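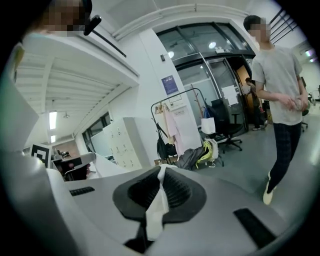 Coats and bags piling up by the office entrance, what works?

Posted by Skandeck

We moved into a shared office in February and I love the place, but the corner by the glass doors fills up fast. We have a metal clothes rack, a wooden coat stand and a tall white locker unit with lots of small doors. Even so, bags end up on the floor next to the rack, and an office chair keeps drifting over in front of the entrance. I'd like to keep it friendly and not put up a list of rules. Any ideas?

Henero

Oh, I love this kind of project! You have great stuff to work with already. Get the bags off the floor first. A low bench beside the rack did wonders at our place, with bags on top and shoes underneath. We also put 6 big hooks on the wall at two heights, so totes hang low and long coats hang high. Check what the wall is made of before you buy anchors, a full backpack with a laptop in it is heavier than you'd think.

Keep the rack for coats only. Once one backpack hangs on it, everybody's does, and then it starts to lean.

For the chair, put a strip of floor tape where the walkway starts. Keep that whole stretch in front of the doors clear in any case, it's your way out in an emergency.

Guimarães2431

lockers!! people forget they exist. put names on the doors

Bitis

Seconding the names, but measure a locker first. Ours were so narrow that a normal backpack only went in sideways, and that's why they sat almost empty for a year. We ended up using them for lunch boxes, chargers and indoor shoes, and it's been wonderful. The coat stand went to the meeting room for guests, which freed up space for two deep baskets. Gym bags go in those now. Have fun with it, and post how it goes!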